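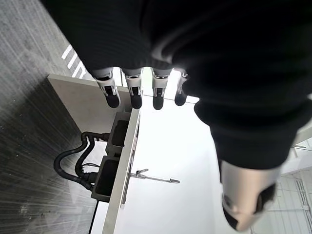 How long does it take to learn to like a town you moved to for the rent? Three years, in my case, and I'd put most of the second one down to the bus.

I came to Mornby because an apartment there cost what a parking space cost where I lived before. That was the entire plan. I had a spreadsheet with a column for rent and a column for distance to a grocery store, and Mornby won on the first and did poorly on the second.

The 42 runs from Mornby to Hitgate by way of Stostthorpe, and if you don't drive, it's your whole social life. The first winter I hated it with real discipline. It left early when I was late and late when I was early. The heater had two settings, off and soup. I wrote a complaint to the bus company and got back a form letter thanking me for my interest in a seasonal pass.

Then I bought the seasonal pass. I still don't know how to feel about that.

Once I had the pass I started riding past my stop, mostly out of spite, to get my money's worth. Stostthorpe has a hardware store that also sells pie. I don't mean there's a pie counter. I mean there's a shelf of hinges and at the end of it there is pie, and you pay for both at the same register and get one receipt. I have the receipt from my first visit on the fridge: door stop, picture wire, rhubarb.

Hitgate is bigger and thinks about it a lot. It has a sign at the edge of town with the population on it and a fountain that runs in July. The library there will let you borrow 15 books at a time, and I did it once and had to carry them home on the 42 in the soup setting with a man's cello case against my knees. I read four of them. The fines on the rest paid for a shelf, I assume.

Mornby itself has 300 mailboxes at the post office and one place to eat after eight in the evening. It's called Escobar and I avoided it for a year because the menu in the window had faded to the point where only the prices were left. It turns out to be a very good way to order. I point at a number I can afford and something arrives. Usually it's the chicken.

People ask if I'd move back to the city, and I used to have a quick answer. Now I get stuck on small things. I'd miss the dry cleaner who writes the weather on her ticket stubs – she's often wrong. I'd miss knowing which step at the bus shelter holds a puddle. I complained about that puddle for two winters and last month they fixed it, and I stood there a good minute feeling robbed.

The rent went up this spring, by the way. I ran the spreadsheet again with the new figure and there's a town farther out that beats Mornby by a fair amount, and it's even closer to a grocery store. I closed the laptop and went to get the bus. It was late, so I had time to go back for my gloves.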